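# Belville chocolate maker sets aside money for two packing arms

May 20, 2018

Ukitz, the chocolate maker on the north side of Belville, has put robot arms into its equipment plan for the coming year, and the people on the packing floor sound pretty excited about it!

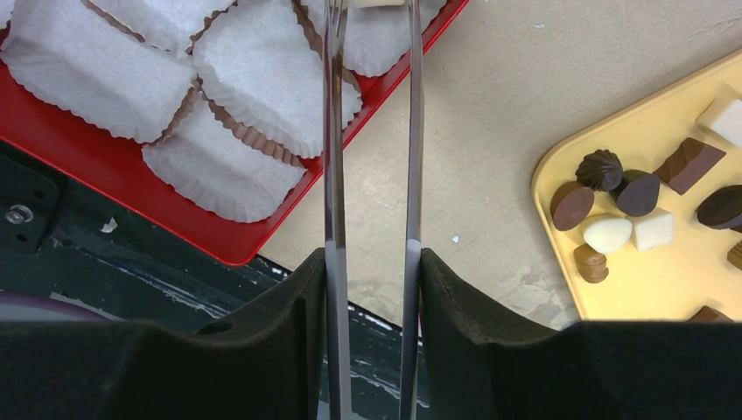 What does a small shop need to budget for besides the arm itself? Plan for the gripper, the guarding, the wiring, the training days and a set of spare parts, and ask for each one as its own line on the quote.

That list comes more or less straight from Kazuhiro Minami, the production manager at Ukitz, who has been collecting quotes since the winter. He keeps them all in one fat binder, with the prices rewritten in pencil so they can be compared side by side. The first few were hard to line up. One supplier folded installation into the price of the arm, another left it out completely, and a third charged for the software by the year.

"I made my own form and sent it back to everybody," Minami said. "Same rows, same order, fill it in please. Two of them thanked me for it!"

Putting chocolates into fluted paper cups is the job he wants to start with. It's fiddly work – the pieces come in all sorts of shapes, the cups are light and like to stick together, and an assortment can change from one week to the next. Ukitz packs 15 different assortments over the course of a year, and the busy stretch before the holidays is when the packing tables fall behind.

The company's last big purchase for this part of the building was a wrapping machine in 2004. It still runs every day, and it will stay right where it is. Minami would like the new arms to feed into the same line, so he has measured the floor, the doorways and the height of the tables (twice, after the first tape turned out to be missing its end hook).

Two suppliers are left in the running, Kälin and Ollberg. Kälin's quote is higher up front and includes a year of service visits. Ollberg's is lower, with service billed by the visit, and it offers a lease that would let Ukitz hand the equipment back after the first term. Both have been asked to price long, narrow fingers as well as soft ones, since the shop hasn't settled on which it prefers for the cups.

Brunello Ferraro, who handles the books, has been working out what the two offers cost over nine years, the period the company normally uses for machinery. He has added cleaning time, replacement fingers and the electrician to each one. He also wants a line for slow weeks at the start, when the packers will be learning the equipment and the boxes will still have to go out.

"People look at the price of the arm and stop reading," Ferraro said. "I like the back pages. That's where you find the travel charges."

He is leaning toward buying one arm first and adding the second once the line has been through a full holiday season. Minami would take both together, mainly to get the wiring and floor work done in one go. The plan has money for either route, and the two men seem to be enjoying the argument.

Packing staff have had a good deal of say, too. They asked for trays that can be lifted out without reaching past the arm, a stop button on both sides of the table, and a way to switch assortments without calling anyone in. All three requests went into the form that was sent to the suppliers. The trays were an easy one, and Minami says he should have thought of them himself.

No jobs are being cut under the plan. The company expects to move people to decorating and to gift orders, where it has been turning down work, and it has set aside nine paid training days to be shared among the packers. Anyone who wants to learn to set up the arms can put their name on the sheet by the time clock, which was already filling up by the end of its first morning.

Final quotes are due back in August. Ukitz will choose a supplier after that and hopes to have the floor markings, power and air lines finished before the equipment is delivered. Other small food makers in Belville who are going through the same thing are welcome to ask for a blank copy of Minami's quote form at the front office.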